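Part-time Office Furniture Assembler — Ramanauskas Office Supply

Posted September 2021

Ramanauskas Office Supply sells and delivers desks, chairs and storage to small businesses, clinics and schools. We are looking for two part-time assemblers to join the crew at our Forkero Street warehouse. The job is putting furniture together, checking it, and helping load the truck.

Most of what you build will be task chairs and sit-stand desks. Orders come in unevenly. A school may want 50 chairs in one go, and then there will be a slow stretch where you mostly sort hardware and repair returns.

What you will do

Unpack parts and check them against the packing slip
Assemble chairs, desks and shelving with hand tools and a cordless driver
Test tilt, height and casters before anything leaves the building
Flatten boxes and keep the aisles clear
Ride along on deliveries when the driver needs a second person 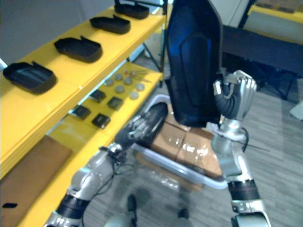 You don't need experience in furniture. If you have built things at home, worked on bikes or done stage setup, tell us. We will train you for your first two weeks, paid at the full rate. After that you will have your own bench and work mostly on your own.

You should be able to lift a boxed desk top with a partner, stand for most of a shift, and read an instruction sheet that has no words on it — many of ours don't. A driver's license is useful but not required.

Hours and pay

Shifts are mornings or afternoons, your choice, and we try to keep them the same from week to week. Part-time staff earn $900 every two weeks before tax. We supply gloves, tools and safety glasses. Bring your own closed-toe shoes. Parking is free behind the building, next to the Valo tile showroom.

How to apply

Stop by the front counter and ask for an application, or send a short note through the contact form on our website. A resume is fine but we don't insist on one. Please say which shift you want and when you could start. Put "Assembler" in the subject line — the delivery driver opening at our Wultano store is a separate posting.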